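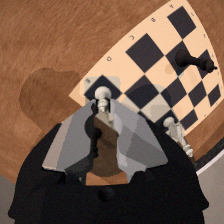 Liliana Vitale was eating noodles out of a thermos when I found her, and she waved me over with the fork. She runs Konirar, the robotics club at the community college, and April is crunch time.

"Everybody thinks the chess is the hard part," she told me. "Please. You can download the chess! Picking up the pawn is the hard part."

The club's big project this year is called Steta, and so far it lives in simulation: a board, a set of pieces, a gripper, and whatever code the students got working the night before. Each team gets 300 tries at lifting a piece and setting it down on another square. The best run on the day I visited was a team called Đào, and they were already arguing about their knocked-over pieces (I stayed out of it).

I asked why she doesn't just hand them a real arm. She laughed so hard she had to put the thermos down.

"I did that my first year! We had 2 arms and one of them spent most of the semester in a box waiting on a part. In the simulator they can crash into the board all night and I get to go home."

What surprised me was how much of the talk was about angles. Come in too low and you bump the neighbors. Grab too high on a round head and it slips. One student had filled 3 pages of a notebook with sketches of bishops, just bishops, and she was very happy to show me every one.

The Sestance meet is next, over in Room 337, and Liliana wants all her teams in it, ready or not. "Mostly not," she said, and went back to her noodles.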